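3. Materials and arrangement of the patching work

3.1 The bench

The study of small-rack patching at Stenent began in February, after the training centre moved its practical classes to a new room. The earlier room had metal benches, and on these every plug that was put down made a noise and slid. In the present room the rack and all the fittings share one light wooden tabletop. We considered the surface to be of importance, for a learner looks at the bench almost as long as at the ports, and a pale colour makes a coloured cable easier to find again. 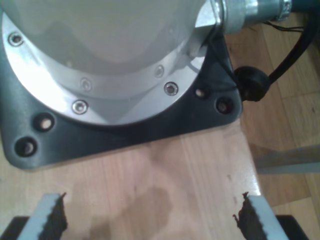 Friesen objected that a pale bench shows every mark within one term, and that a grey mat would serve the learners equally well. We accept the first part of this objection. The mat was tried in the pilot classes, but its corners lifted and the cables caught under them, so it was taken away.

3.2 The switch and its ports

The choice of switch was decided by port density. Where ports are placed in two lines with little space between them, the fingers that hold one plug easily touch the neighbouring one, and the latch is hard to reach when the row is full. Learners also confuse odd and even numbers, especially if the equipment is turned on its side and the printed labels no longer follow the direction of reading. For this reason the learner is asked to say the port number aloud before the plug is moved.

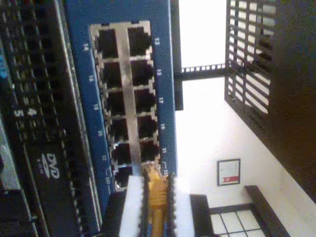 Figure 1. Port block of the blue switch, with odd numbers 13 to 23 on the right and even numbers 14 to 24 on the left. Yellow cable at the lowest port of the right column.

3.3 The cable

All trials use yellow Ethernet cable with a moulded boot. The boot protects the latch, but it also makes the plug thicker, and several learners in the Proturside classes pulled on the boot without pressing the tab. The orientation of the tab must be checked before the plug comes near the socket. A plug presented with the tab on the wrong side will not enter, and the usual reaction is to push harder.
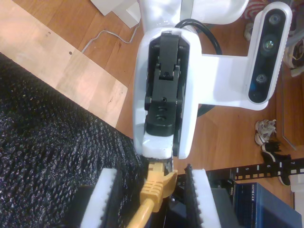

Figure 2. Yellow RJ45 connector, latch tab toward the right.

Between trials the cable is returned to a raised block beside the rack, covered in crinkled black plastic. The cover gives good contrast with yellow, although its small reflections can be tiring under ceiling lights. The cable is laid across the top and its free length is allowed to hang over the side.

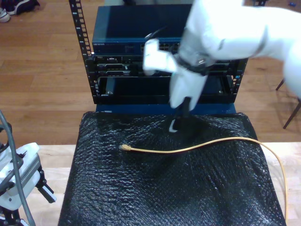

The way in which this free length hangs has an effect on the first seconds of the trial. A cable that is pulled down by its own weight turns a little when it is lifted, and the tab turns with it. We therefore recorded the resting position for each of the 169 trials, together with the port number and the result of the first attempt. Trials in which the cable had fallen to the floor were repeated and are not included in the analysis of Section 4.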